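Cups, walls and the wrist camera

I have spent most of this month's spare evenings making the robot in my computer pick up a cup. It is a dull sentence to write, but I've enjoyed it, and a few people have asked how the collecting side works, so I am writing it down while I still remember the order I did things in.

The aim is a small policy that takes what the wrist camera sees and decides how the gripper should move next. To train it I need examples: me steering the simulated arm, over and over, with every camera view saved next to the command I gave at that moment. One attempt from start to stop is an episode. My target is 1,000 episodes, and I do them in batches so that I can throw a whole batch away if I find I've set something up wrong. I have already thrown away 3.

The first lost batch was my own fault. I had the recorder saving the command one step late, so each picture was paired with the move that came after the one it should have been paired with. You can't see this when you play an episode back. I only found it when the trained arm kept shooting past where it should have stopped, and I plotted the two lines against each other. If you are doing anything similar, plot them on the first day.

The second was worse in a way, as the data was fine but all the same. I had been starting the arm in one tidy position, facing the table, and the policy learned that tidy position and nothing else. Started a little to one side, it just sat there. Salamatu Asante, who reads these posts and knows far more about this than I do, wrote to tell me to start badly on purpose. Turn the wrist before you begin. Let the cup drop out of view and go and find it again. So now the starting pose is drawn at random, inside limits, and some of the views that come out of it have no table in them at all.

The third I would rather not go into, except to say that you should check the disk isn't full.

I name my setups after nothing in particular. Skavport is the room I use now, with the brick walls, and Nirard is the set of scripts that resets it, places the cup and writes the files. There was an older room called Ellis, with plain walls, and I gave it up when I found that the policy was using the blank background as a clue. Anything that wasn't blank had to be the cup, as far as it was concerned. Brick is a lot busier and I think the training is more honest for it.

Two wrist views from Skavport, the first with the cup ahead of the open fingers and the second with only wall between them: 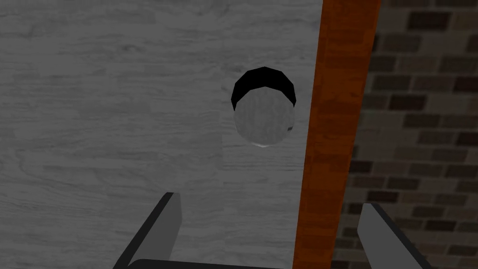
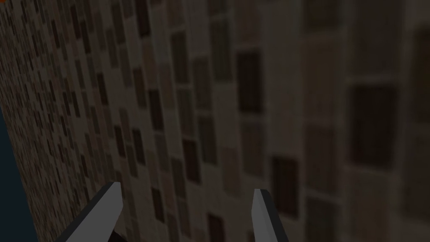
Page last changed: Saturday, November 25, 2023

I keep views like the second one. My first instinct was to cut every stretch where the cup is out of sight, on the grounds that there is nothing to learn from a wall. But the arm will end up looking at a wall sooner or later, and if the examples never show it what to do there, it will make something up. The small bricks at one side and the big blurry ones at the other do at least tell it something about which way it is facing.

The cup is harder than I expected for a different reason. Its body has much the same greyish grain as the surface it stands on, so from the wrist the black rim is what gives it away. I could give it a bright colour and make life easier. I have left it alone for now, and I will add a second set with other colours once this one is finished – if it is ever finished.

For anyone who wants to know the routine, an evening goes like this. I start Nirard and let it draw a pose. I do 11 episodes, stop, and play them back at double speed. Anything where I dithered for a long time gets marked as slow but kept. Anything where I knocked the cup over goes in its own folder, because I'd like to try using those later as examples of what to avoid. Then I do another 11. After five rounds my steering gets sloppy and I pack up.

I looked at using Skaleo to share out the steering, so that other people could do episodes from their own machines. It would go faster, and different hands would give more varied paths to the cup, which I want. What put me off was the checking. I know my own bad habits by now and can spot them in playback, and I'm not sure I could do that with a stranger's. I may try it in March with one other person.

Next job is the limits on the random pose. At the moment the wrist can start turned so far round that I spend half the episode getting it back, and I need to decide if that is useful practice or a waste of an evening. I'm leaning towards pulling the limits in a bit and keeping one batch with the wide ones, to compare.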